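Home | Forums | Arms and Grippers | Maintenance and Setup | Search | Register | Log in

Thread: Fingers closing unevenly on cloth, two-arm cell

gantry_moth wrote:
I look after a two-arm cell at Prornell that handles clothing. Mostly it spreads and folds shirts on a gray upholstered cushion. The cushion stays because the people who use the cell want a soft surface under the cloth, so please don't tell me to swap it for a table.

The trouble is with the grippers. One arm has started coming away from thin fabric with only one layer when it should have two, or with nothing. The other arm is fine on the same program. I have cleaned the fingers, checked the finger screws and run the open and close routine with no cloth in it. The command goes 0 to 256 and the reported position matches at both ends.

I took the wrist view with the fingers part open over the cushion before touching anything else.

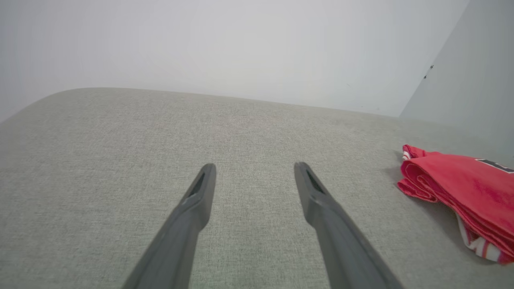 The bad arm has had the same fingers on it since November. We have a spare pair in the drawer, but I would like to know what is wrong before I use them. If it's the mounting, new fingers will go the same way.

Has anyone seen this on soft surfaces?

pelham_k wrote:
How far down are you going before you close? On a cushion the height is never the same twice. If your touch-down point was taught on a firm part and you pick nearer the edge, you close above the cloth.

gantry_moth wrote:
We go down until the wrist force trips, then back up 2 mm, then close. Same on both arms.

pelham_k wrote:
Then I would look at the force zero on the bad arm. If it trips early you are stopping high and then backing off on top of that. Zero it with the gripper on and the arm in the pose you pick from. A lot of people zero it with the arm parked and it reads wrong once the wrist tilts.

Durkum_Dan wrote:
I don't agree that it's the force zero. If it were stopping high, it would miss thick cloth less and thin cloth more, sure, but it would also miss everywhere on the cushion. OP, is it everywhere or only in some spots?

My money is on finger play. Hold one tip between your thumb and finger with the gripper closed and power on, and try to rock it. Then do the other. If one rocks and one doesn't, you have a worn pin or a mount that has opened up. Tight screws don't rule that out. I had a Rondex gripper where the screws were tight and the block behind them was split.

gantry_moth wrote:
Everywhere, but worse toward the far side.

Rocked the tips. On the bad arm one finger moves a hair and the other doesn't. On the good arm neither moves. So that's one for Dan. I have not done the zero yet.

H. Yokoyama wrote:
Do both, but do them one at a time and run a set of picks after each, or you won't know which one fixed it. We ran 50 picks per change on the Yoshida line and wrote the misses on a card taped to the stand. It takes an afternoon.

Also check where the wrist cable goes when the arm reaches out. If the loop is short it pulls at full reach and the force reading shifts. "Worse toward the far side" sounds like that to me.

Hiyori Yokoyama
Cell maintenance

pelham_k wrote:
Good point on the cable. That would look just like a bad zero.

gantry_moth wrote:
Update, in the order I did it.

Zeroed the force in the pick pose with the gripper on. 50 picks, 7 misses. It had been missing a good deal more than that.

Gave the cable more slack at the upper clip and sent the arm out to full reach by hand to check that it didn't pull. 50 picks. The misses on the far side stopped. I still got a few single-layer grabs near the middle.

Pulled the finger that moved. No split in the block, but the hole for the locating pin had gone oval. Put in a new block and kept the old finger. Neither tip rocks now.

After that I put a jersey down and had both arms take hold at the shoulder end.
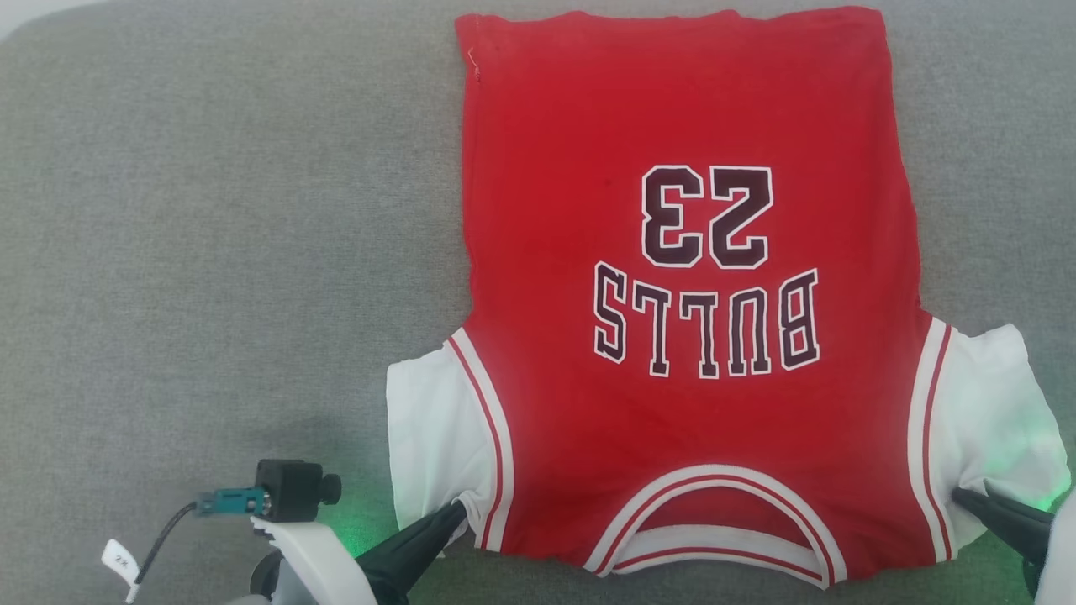 Both grippers on the jersey, back side up, hem at the far end.

I'm leaving it on the slow program until I have a full set of picks with the new block.

Durkum_Dan wrote:
So it was the block.

pelham_k wrote:
It was three things. Read the numbers again. The zero made the first dent.

Durkum_Dan wrote:
The zero covered up the block. With a finger that moves, you can push the arm lower and get away with it for a while. I would still have changed the block first.

H. Yokoyama wrote:
I'd have done the zero first too, as it needs no parts. Either way, gantry_moth, redo the zero now. You have changed the block, and if the new one isn't the same weight as the old one your reading is off again. It may be small, but you are only backing off 2 mm, so it doesn't take much.

I would also put a paint mark across each finger screw and onto the block. You can check that by eye at the start of a shift.

gantry_moth wrote:
Zero redone 10/8/21 and written on the cell sheet. Paint marks are on. I marked the good arm as well.

One question left. Do people change the blocks in pairs? The other one on that gripper looks fine and the pin is snug.

pelham_k wrote:
I change them in pairs. Same hours on both.

Durkum_Dan wrote:
I don't. If the pin is snug, leave it alone and check it next time you have the fingers off. Order a spare so it's in the drawer.

gantry_moth wrote:
I'll order one and leave the other where it is for now.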